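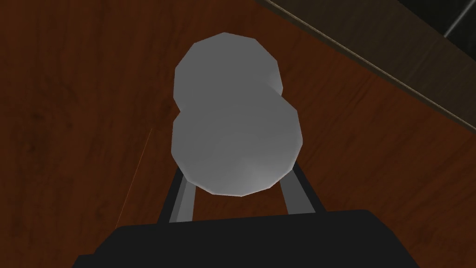 Gorora (home-built gripper project)

Gorora is a two-fingered robot gripper and the simulation that goes with it, built by Nicanor Cabral in a shared workshop known as Listard. It is best known, within Listard, for having spent far more of its life on a screen than on a bench. The name has no agreed meaning. Cabral has given several, all different.

Background

The project began in November, when Cabral bought a second-hand Gilberg arm with one stiff joint and no manual. The arm came without a hand. A first gripper, made from scrap aluminium, crushed a tennis ball, two paper cups and the workshop's good tape measure within a week. Members of Listard asked that further trials be carried out somewhere the tape measure was not, and Cabral moved them to a computer.

The simulation

The simulated setting consists of a gripper, a tabletop with a reddish-brown wood grain and one thing to pick up. The grain took an evening to get right and has no effect on the physics. Critics have noted that the real bench is painted chipboard.

The object is a pale grey shape made of two overlapping spheres, listed in the project files as "test body 7" and called the peanut by everyone else. A minority holds out for the snowman. Its outline is made of short straight edges, a saving in polygons that Cabral describes as a design choice and others describe as the age of his laptop. The shape was picked for its waist: a gripper that closes there has a fair chance of keeping hold, while one that closes on the wide part of a lobe tends to squeeze the thing out like a pip.

The gripper itself has a black base and two straight grey fingers, which lean towards each other slightly. The inner faces are drawn lighter than the outer ones. In the workshop version these are meant to be rubber pads, cut from a bicycle inner tube.

Grasp trials

The first full batch ran overnight on 17th April and was made up of 1,000 attempts. Cabral counted 40 successful lifts. A review of the log by a fellow member, Sönmez, found that several of these were cases in which the peanut had sunk into the table and the software had lost interest. The contact settings were changed and a second batch of 1,000 was run, with results that Cabral has called encouraging and has not posted on the noticeboard.

Hardware

The second physical gripper was printed in the spring. It fits the Gilberg arm with the help of an adaptor plate and a fair amount of tape. A printed peanut was made at the same time and is kept on the shelf above the drill press, where it is regularly mistaken for a drawer knob.

See also

Listard tool library
Tape measure, replacement of
Gilberg arm, stiff joint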